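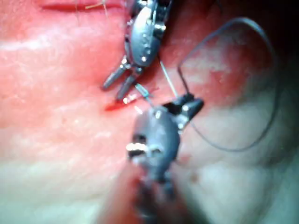
23. August 2022
Von der Redaktion

Newsletter-Archiv lädt nicht: mein Protokoll zum Parkach-Umzug

Weil ein paar von euch gefragt haben, warum das Archiv mit den alten Dotcom-Geschichten so lange weg war – ich schreib's einfach mal runter, so wie es im Ticket steht (nur mit weniger Fluchen).

Status: gelöst, bis auf Punkt 7
Betrifft: Archivseiten 1999 bis 2003, Suche, Firmenverzeichnis

Angefangen hat es nach dem Wechsel zu Nindholm, unserem neuen Hoster. Startseite lief, Kommentare liefen, nur jeder Klick ins Archiv endete mit Fehler 500. Ich hab natürlich erst mal den Cache geleert, dann noch mal, dann den Browser gewechselt. Nix!

Im Fehlerlog stand dann immer dieselbe Zeile: Zeitüberschreitung nach 5 Sekunden beim Aufruf von Parkach. Das ist unser uraltes Archivskript, das hatte ich ehrlich gesagt komplett vergessen. Es fragt bei jedem Seitenaufruf das Firmenverzeichnis ab, und dort stand noch die Adresse der alten Datenbank drin. Adresse geändert, neu gestartet, Archiv wieder da, ich hab mir einen Kaffee geholt.

Leider zu früh gefreut, denn jetzt waren alle Umlaute kaputt. Aus "Börsengang" wurde Zeichensalat, und die Suche fand gar nichts mehr. Der Export war in Latin-1, die neue Datenbank wollte UTF-8. Beim ersten Versuch hab ich doppelt konvertiert (bitte nicht nachmachen), also Sicherung zurück und noch mal von vorn. Beim zweiten Mal sah alles gut aus, ich hab 100 Artikel stichprobenartig geöffnet, und bei 13 fehlte noch der Vorspann. Den hab ich von Hand nachgetragen.

Offen ist nur noch Punkt 7, die Weiterleitungen der ganz alten Links. Die kommen bis Oktober, versprochen!

Artikel drucken
Per E-Mail versenden

Kommentare

Teixeira: Danke fürs Aufschreiben! Doppelt konvertiert hab ich auch schon mal, das war ein langer Abend.

Tata: Bei mir geht die Suche wieder, aber "Pleiteliste" führt immer noch ins Leere. Gehört das zu Punkt 7?

Redaktion: Ja, genau, ist mit auf der Liste.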